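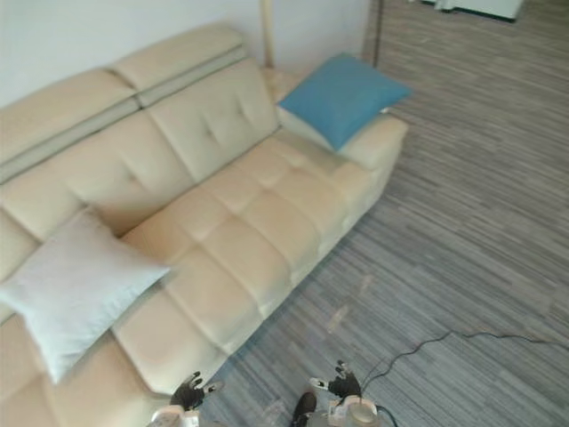

Cream sofa with tufted seat and blue pillow, Vavard showroom.

The delegation visited the Vavard furniture fair in February. Setiawan, the host firm, had 336 pieces on display across two halls - the larger reserved for upholstery.
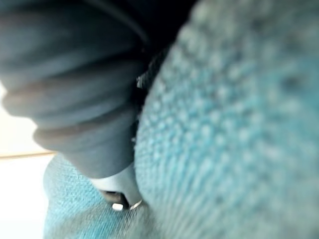

TEXTILES

Wollent presented 155 fabrics and described its dyeing process in a 30-minute talk. Members asked chiefly about delivery times and repair services.

The afternoon was given to Vuvel, whose staff outlined their apprenticeship program.
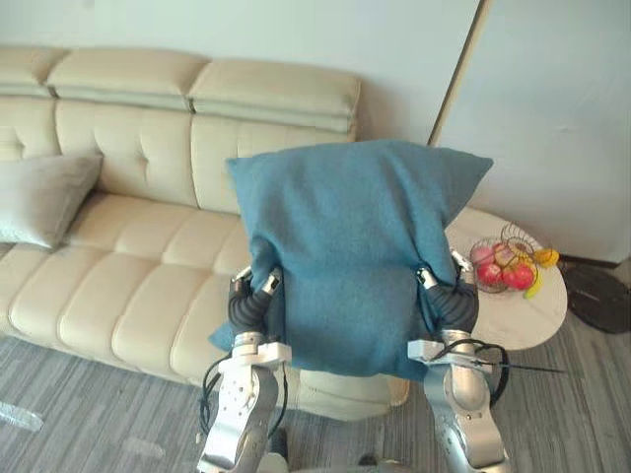
Teal-blue cushion and cream tufted sofa, Vavard showroom.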